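Monthly check, shape blocks and play surfaces — Tirnmont playroom, December

Hi again! I did the walk-through at 10 this morning, before we opened, so everything was put away and I could poke at things properly. Same list as last month, comments wherever I had something to say (sorry, I had a lot to say).

**Tables and boards**

- [x] Table feet level, no rocking. The one by the window got a new rubber foot and it's so much better.
- [x] Edges and corners, no burrs. I ran a cloth along everything and it didn't snag once.
- [x] Holes in the metal tops clear. I found dried glue in 2 of them and poked it out with a skewer.
- [ ] Boards oiled. Not yet! I've got the Grinent board oil in the closet but it needs a night to soak in, so I'll do it before the break.
- [x] Boards free of splinters. Bare hand, with the grain and then across it.

A word on the wooden boards, because I got asked twice. The darker bands are just the wood. They aren't stains and they aren't scorch marks, so please don't sand them! Somebody before my time went at one with coarse paper and it's been fuzzy ever since — that's the one we keep under the plant now.

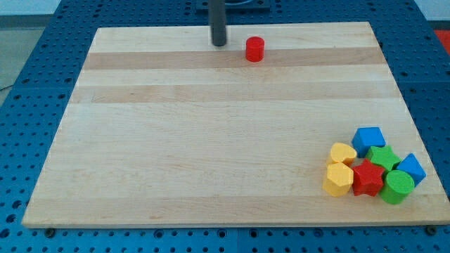
What I do want to hear about is anything you can feel. A raised strip, a rough spot on the front edge, a knot that catches a fingernail: stick a piece of tape on it and leave me a note.

**Shape blocks**

- [x] No cracks or chips. I pressed each piece between my thumbs, the hearts especially (the points take a beating).
- [x] No sharp seams on the cubes.
- [x] Nothing small enough for the choke tube. Even the cylinders stay out of it, whichever way you turn them.
- [x] Color not rubbing off. Damp white cloth, came away clean.
- [ ] Washed. Half done, the rest are going in warm soapy water tonight.

If you're putting blocks away, check the whole board and not only the pile. The cylinders love to wander off, and a round thing on the floor is how I ended up sitting down very suddenly in the hallway last spring.

**Still open**

- [ ] Order a spare shape set from Bruvitz. Same size as ours, please, the bigger ones jam in the sorter.
- [ ] Oil the boards (me).
- [ ] New lid for the block tub. The old one has a split I don't like the look of, so I've put it up on the high shelf for now.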